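Storing and Reusing Cardboard Boxes

Residents of Grovthorpe are advised to keep only those boxes that are clean, dry and firm at the corners. Old shipping labels should be removed or covered before a box is sent out again. 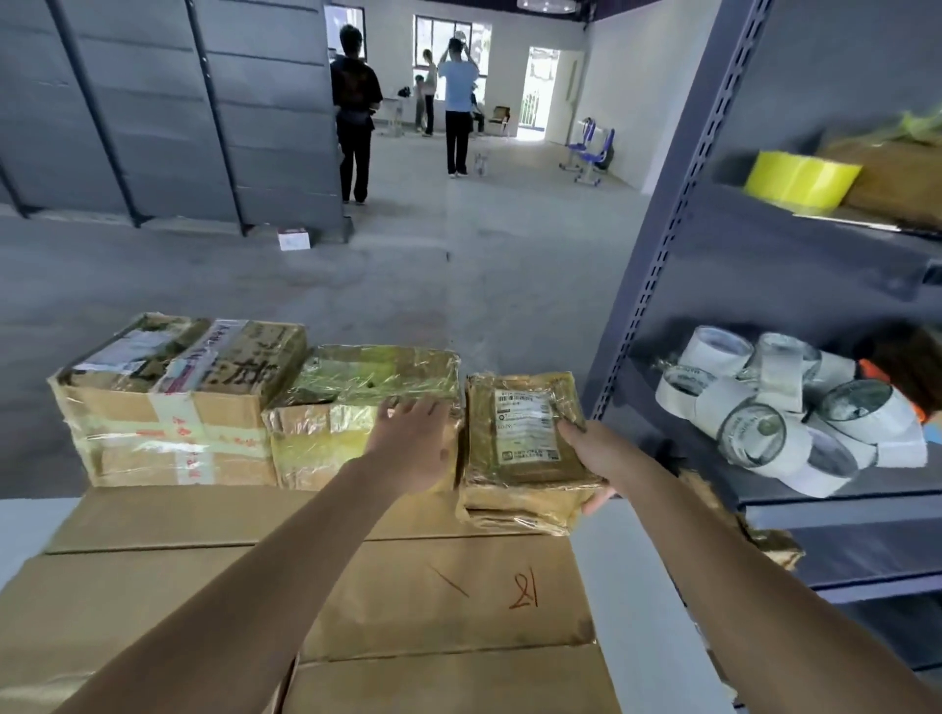 Cardboard kept in a garage or cellar should stand on slats, clear of the floor and at least 5 cm from any outside wall. Heavy items belong at the bottom of a stack - books in particular. Flattened boxes may be tied in bundles of eight.

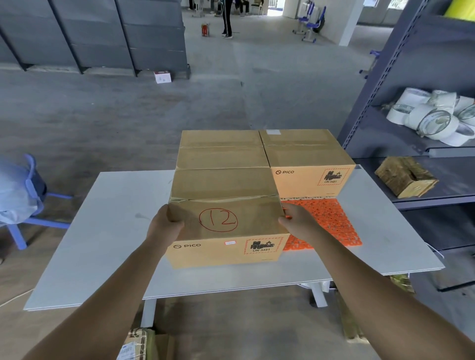
A number on each box, matched to a written list, makes later searching much easier. The list should be kept indoors and revised every March. Boxes that smell musty should not be used for linen or paper. Greasy card is not accepted for recycling and should go in the general waste.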